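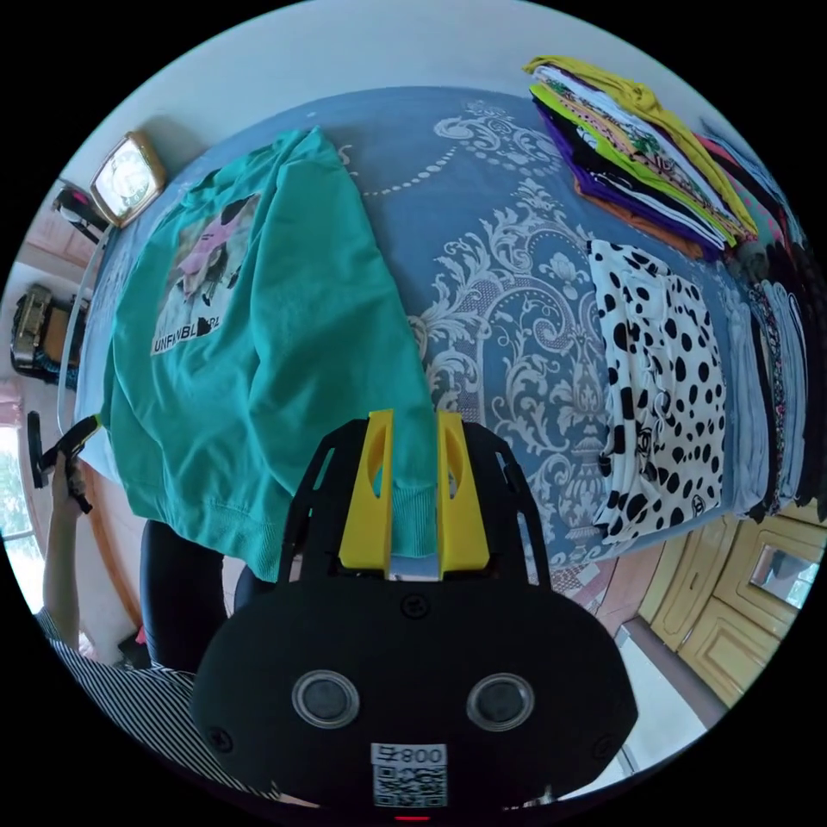

Sweat bleu canard posé sur un couvre-lit bleu à motifs blancs.

COMMUNIQUE DE PRESSE
Zundasmont, 06/07/2023

Collecte de vêtements Tristine : 2,861 pièces déposées depuis avril. Résultat au-delà des attentes. Sweats, pantalons, linge de lit, un peu de tout. 43 points de dépôt ouverts, dont 5 nouveaux sur le secteur Drutar.
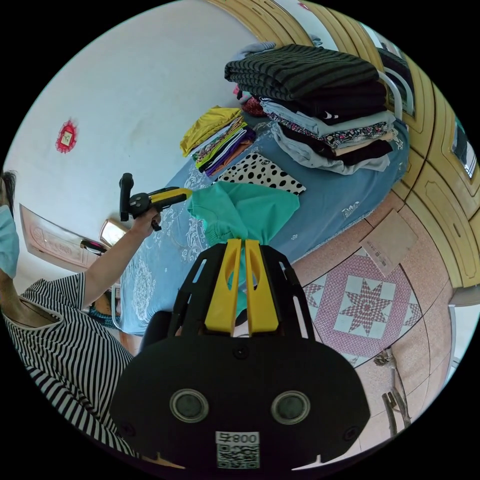 Prochaine étape, le tri. Les textiles en bon état partent à la boutique Ding, le reste au recyclage. Merci de déposer du linge propre, plié, en sac fermé. Pas de chaussures seules. Les horraires d'été sont affichés sur chaque borne.

Bilan complet de la collecte disponible sur demande, au service presse Tristine.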